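Manipulation Cell 6: Setup and Routine Care
Dorngate Technical Center — Facilities Gallery

Manipulation Cell 6 is one of the tabletop work cells maintained by the Dorngate Technical Center at its Trestwood building. It is used for handling trials with ordinary household objects, and it is shared by several project groups during the year.
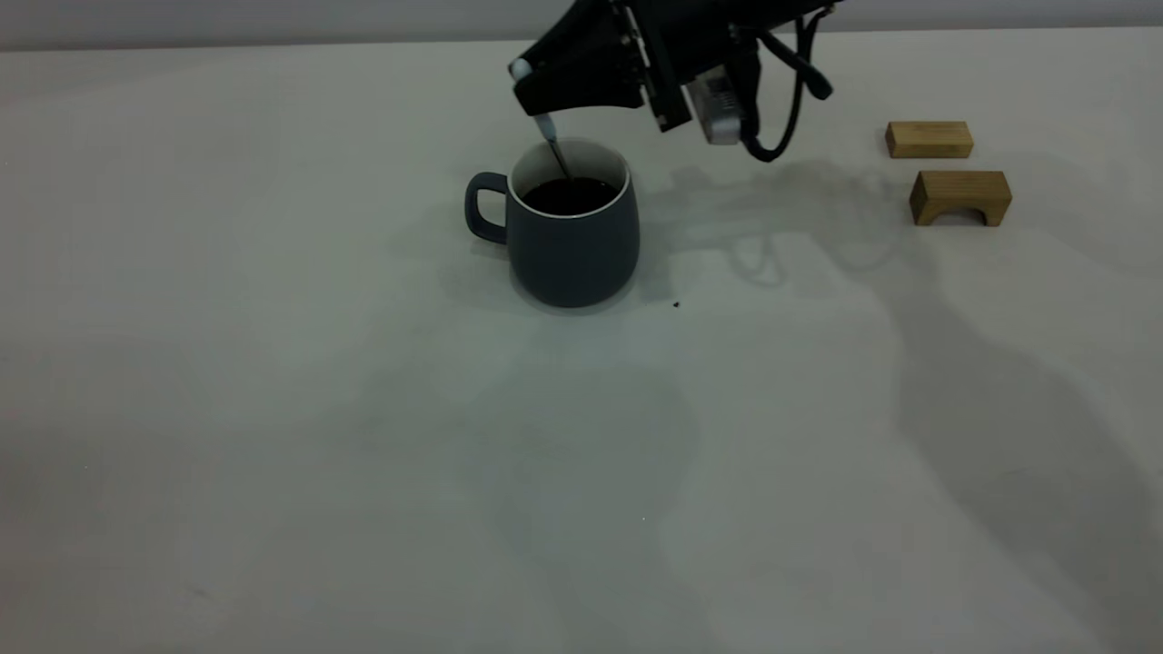 The cell was commissioned in May and passed to the Equipment Office for regular upkeep after its acceptance period. The notes on this page set out how the gripper, the wrist, the cables and the work surface are prepared and looked after. They are intended for visiting groups and for staff who have completed the Center's cell induction. They do not replace the Bronari service manual, a copy of which is kept in the cabinet beside the control station.

Gripper and fasteners
The gripper is closed up with rows of small fasteners along the edges of its black plates. Each row is checked with the hand driver at the start of a booking period. A fastener that turns under light pressure is removed, cleaned and refitted. Power tools are not used on the plates.

Tool holding
Slender tools, such as the spoon used in the stirring task, place the load on a very small area of the grip. After any change of tool, the operator closes the gripper at the low force setting, confirms that the tool is seated, and only then raises the force to the working value. A tool that slips during the task is recorded in the cell log, together with the force setting in use at the time.

Approach height
The mug task is taught from above. The taught position must leave the lowest part of the gripper clear of the rim, with only the spoon entering the mug. When a different mug is brought into use, the approach height is taught again at reduced speed, even if the two mugs look alike. Groups have on occasion carried over a position from an earlier booking — this is not permitted.

Wrist
Nothing is to be hung from the wrist or taped to it. Housings are wiped with a dry cloth only. If a wrist unit has been knocked, the cell is taken out of service until the alignment routine has been run and the result has been entered in the log.

Cables
The cables at the wrist are left with a loose bend so that the joint can turn without pulling on the connectors. Staff move the wrist slowly through its full range and watch the loop as it travels. It should neither tighten nor rub against the plates. The cable set is replaced after 749 hours of powered operation, or earlier if the outer cover shows wear. Replacement sets are ordered under Lindholm stock line 83 and are fitted by the Equipment Office.

Work surface
The tabletop has a pale matte finish, and it marks easily. Crumbs, drops and dust are cleared between sessions with a damp lint-free cloth and then a dry one. Solvents leave a shine that affects the vision checks and must not be used. Objects that are not part of the current step, including the wooden blocks, are kept well to the side of the mug.

Liquids
Dark liquid is used in the stirring task so that the level can be read easily against the inside of the mug. The mug is filled before the arm is enabled and is never topped up while the arm is live. In the event of a spill, the operator presses the stop, waits for the drives to release, and wipes the table from the outer edge inward. Any liquid on the gripper itself is reported to the Equipment Office before work continues.

Lighting
The lamps are left in their marked positions. Shadows from the arm and its cables fall across the table during normal work, and the vision settings allow for them. Moving a lamp changes these shadows and requires a new set of reference pictures, a process that takes some 33 minutes.

End of session
The operator returns the arm to its parked position, removes the tool, empties and rinses the mug, and signs the log. Loose items go back to the labeled tray. The key is returned to the front desk at Trestwood.

Requests for repair
Faults are reported on the standard form, one form for each fault. Please give the cell number, the task in progress and any message shown on the control screen. Groups should not attempt repairs to the gripper or the wrist — work on these parts is carried out by the Equipment Office alone.

Page last reviewed 21/10/2025. Dorngate Technical Center, Equipment Office.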